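Best way to clean scuffs out of a gray storage bin (and is it worth it?)
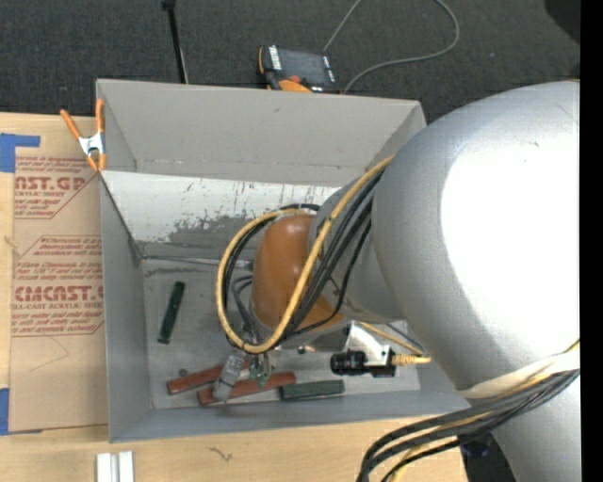

Normont, 1 March 2026

Hi all, hoping somebody has been through this. I have a rectangular gray bin that lives on my light wooden table, and I keep red blocks in it. The walls slope in toward the bottom, so it's easy to scoop things out, and I like it a lot! The trouble is the whitish strip on the inside, under the big plain panel on the far wall. It's covered in scuffs and dark up-and-down streaks, and in places it looks worn right down to gray. There's also a little dark mark higher up on the panel that I can't explain.

I've tried dish soap and a sponge (twice) and an old toothbrush. The soap got a film of dust off and that was about it. I don't want to go at it with anything harsh because the blocks get handled all day and I'd rather not have some cleaner rubbing off on them. I also don't want to sand it and end up with a rough patch that catches more dirt.

So is there a trick, or do I just buy another bin? The table underneath is bare wood, so anything very drippy has to happen at the sink.

Dede Nyarko

Ama Asante

You've probably got two different things going on there. Dark streaks are very often stuff that has rubbed off onto the bin, and those can come up. Patches where the color has changed to gray sound like real wear, and no cleaner will put a surface back.

For the streaks I'd make a paste of baking soda and a little water, put it on a soft cloth and rub along the streak with light pressure. Leave it for 3 minutes, wipe, rinse well, dry. If that doesn't shift them, try a melamine sponge, but go easy, it's a very fine abrasive and it can leave a dull spot (ask me how I know). Test it on the underside first. Same for the little mark on the panel, I'd just dab at it.

Empty the blocks out first and wash them in warm soapy water while you're at the sink, otherwise whatever is on them goes straight back on your clean wall. Let everything dry completely before you load it up again. I did a whole shelf of bins back in December and most of the marks came off. The worn patches are still there and I've stopped noticing them.

Prernov51

just line it. piece of felt or a cut up placemat along the side that gets hit. mine has been in since december and its fine

Ouazzani

I wouldn't replace a bin over scuffs. If it isn't cracked it still holds blocks! One thing to add to what Ama wrote: please skip acetone or nail polish remover, it can soften some plastics and then you really will be shopping for a new one. And if you do go the liner route, cut it a bit short at the top so it doesn't curl over the rim. Double-sided tape at the corners was enough for me.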